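Household and Workplace Guidance
Desk Tidying with the Millow Hand-Held Gripper Kit
Issued by Stondier Member Services
Last revised 2024-01-15

The Millow kit is available on loan to all members who hold a desk, studio or flat under a Stondier agreement. It consists of a hand-held gripper, a charging base, a cleaning cloth and a carrying case. Members use the gripper to tidy a desk or shelf in their own way, and the recordings are passed to Linivness, which prepares the tidying arm that members may later book by the half day. The better the recording, the less correction the arm requires when it arrives.

The guidance in this leaflet has been compiled by Birgit Kasten and Songül Tuncer from questions received at the service desk since September. It applies to desks, windowsills and low shelves. Kitchens are covered in a separate leaflet.

Before you begin

Charge the gripper fully. The light on the base turns from amber to green, and a part-charged handle should not be used even for a short task.

Wipe the desk with a damp, well-wrung cloth and allow it to dry. Polish and silicone sprays should be avoided on the day of a recording – they leave a film which transfers to the finger pads, and a smooth ornament will then slide out of the grip at the slightest turn of the wrist.

Decide where each object is to go before you press the start button. Members who make up their minds while recording tend to hover, put things down and pick them up again. The arm learns the hovering as well. A pencil list kept outside the partition is sufficient.

Do not clear away your ornaments. A desk stripped for the occasion is of little use if the arm is later to work around the plants and soft toys that normally live there. Remove only what is fragile, valuable or private. Correspondence, bank papers and anything bearing an address should go in a drawer, and screens should be switched off.

Check the lighting. An overhead light and a drawn curtain give steadier results than direct sun across the desk. If the curtain moves in a draught, close the window.

Handling small objects

Approach slowly and with the fingers open. The pads are ribbed and will bend to the shape of whatever they meet, so there is no need to squeeze hard. Close until the object stops moving, pause for a breath, and lift.

Figurines should be taken around the body and never by the ears, legs or tail. Where a figure stands close to a book or another ornament, move the neighbour first. If a figure is lying down and you wish it to stand, record this as a task of its own, with a clear start and finish.

Small glossy items are the most troublesome. Bring the finger tips down as near to the desk as they will go without scraping, and centre the item between them before closing. A member who finds that an item squirts away should stop the recording, reset and begin again. 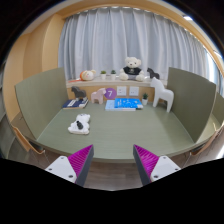
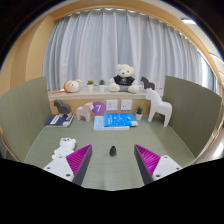
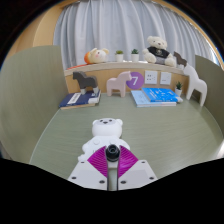
Desk 7, with the Millow gripper brought in from the front.

Soft toys may be gripped more firmly than hard ones, though long-haired fabrics can catch in the ribs. Should this happen, open the fingers fully and ease the pile out by hand. Do not pull. Toys with loose buttons or glued features are best left where they are.

Books and papers

A single closed paperback may be lifted by the spine if it is thin enough to fit between the fingers. Larger books should be slid. Rest one finger against the long edge, keep the handle level and push steadily to the new position. Anything standing on top of a book must come off first, and the arm will expect to see this done in the same order every time.

Stacks should be built with the largest book at the bottom. A slight overlap is acceptable. Loose sheets are beyond the present kit and should be gathered into a folder beforehand.

Plants and sills

Small potted plants may be moved by the pot, provided that the compost is firm and the pot is not brimming with water. Grip below the rim. Spiky or trailing foliage should be kept clear of the pads, and cactus spines in particular are difficult to remove from them.

Water plants after the session. We receive more cases back with damp in the charging contacts than with any other fault, and the cost of a replacement base is charged to the member's account.

Work on a sill is permitted only where the member can reach it comfortably with both feet on the floor. Standing on a chair with the kit in hand is not allowed under the terms of the loan.

Wall sockets

Leave plugs and sockets alone. The gripper must not be used to insert, remove or hold a plug, nor to press a socket switch. Cables that cross the desk should be tied back or unplugged by hand before recording.

How many recordings to make

Linivness asks for a minimum of eight recordings of each task. Vary the starting position of the object a little each time and keep the finishing position the same. Samuele Zuccaro, who looks after bookings, advises members to make three in the morning and the remainder later in the day, so that the light is not identical throughout.

Recordings that went wrong need not be deleted at once. Press the side button twice and the handle will mark the last one as spoiled. A dropped ornament or an interruption at the door are both good grounds for marking. A slightly crooked placement is not, and may be kept.

The handle holds 1296 short recordings, and no member has so far needed to empty it during a loan. If the memory light shows red on collection, return the kit unused and ask for another.

Care of the kit

Finger pads: brush off crumbs and lint with a dry toothbrush. Wash with lukewarm water and a drop of washing-up liquid if greasy, then leave to dry flat overnight. Never place the pads on a radiator.

Mounting plates: wipe only. The fasteners are set before issue and should not be tightened, even if one looks proud of the surface. Report it instead.

Camera lens: breathe on it and use the cloth supplied. Kitchen paper scratches the coating.

Handle: a barely damp cloth, with the power off.

Spare pads are held at the service desk and are fitted free of charge while you wait. Pads wear first along the inner strip, and a shiny patch there is the usual sign that a change is due.

The Lại case

Kits issued this year come in the Lại folding case. Lay the gripper in with the fingers closed and the handle to the hinge side. The lid should shut under its own weight – if it has to be pressed, the charging lead is probably trapped beneath the base. Members have asked whether the case may be used for carrying other items between loans. It may not.

Borrowing and returning

The loan period is eight days, including the day of collection. An extension of three days can normally be granted if no other member is waiting. Please bring your member card; kits cannot be handed to visitors or left at an unattended desk.

On return, a member of staff will copy the recordings while you are present and will show you the list before anything is sent. You may strike out any item without giving a reason. Recordings not sent are erased from the handle on the same day.

Our assessment of the service remains favourable, with reservations. The kit is light, it is quickly learned and most members manage a usable set in one sitting. The pads are less satisfactory with very flat objects such as rulers and coins, and the beep on starting is louder than a shared room calls for. A-yeong Seo has put both points to the supplier. In the meantime the beep can be lowered, though not silenced, by holding the start button while the handle is on its base.

Booking the arm itself is a separate matter and requires a completed set of recordings for the desk concerned. A set made at one desk cannot be transferred to another, even where the furniture is the same.

Enquiries about loans and spare parts: Yvette Hawthorne, Member Services, extension 1721.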